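Subject: Re: [floor-talk] Cilix cells at Drindmont, what we were told

On the list at 4:40 p.m. someone from second shift wrote:

> Went to the Cilix briefing in the canteen. They say the
> cable bench goes first, unplugging and sorting returned
> power strips, and that no one loses hours over it. People
> on the bench get moved up to "cell attendant." Sounded
> fair enough to me. Am I missing something?

Maybe not, but I sat through the same pitch when they put two cells into the Skernus building, and I'd like to see a few things in writing before I call it fair.

First, the rate. The slide said 317 units a shift. It did not say whether that was strips picked up or strips finished, with the plug out, the cord coiled and the thing in the right bin. Those are different numbers. At Skernus the count was of picks, and a strip dropped and picked again went in twice.

Second, the word "attendant." Over there it meant one person standing between two cells, clearing jams and doing by hand whatever the grippers gave up on. The easy strips went to the machine and the attendant got the hard ones all day, with no slow stretch in between. Sore wrists went up. The pay grade stayed where it was.

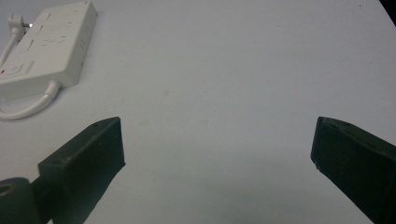 Power strip with a plug still in it, gripper open. Cable bench work.

Look at what the job is. An angled plug, two white cords on a white table, a strip lying any way it likes. Your hand does that without asking you. I'm willing to believe a machine can learn it -- I am less willing to believe it will be doing it by February at the speed on the slide.

Third, training. Five paid hours, they said. Does that cover the people on nights, or do nights get the handout again? And if the bench crew are the ones showing the system how to handle a strip, that is work too, and it ought to be on the sheet as work. The Yusof contract has a line on this (training others, extra rate) and I don't see why a machine should get it cheaper than a new hire does.

I'm not saying vote it down. If it takes the dull part of a 40-hour week off people, good. But "no one loses hours" was said out loud in a canteen, and the handout I took home doesn't have that sentence in it. Does anyone's copy?

Please reply to the list and not just to me.

-- bench 2, days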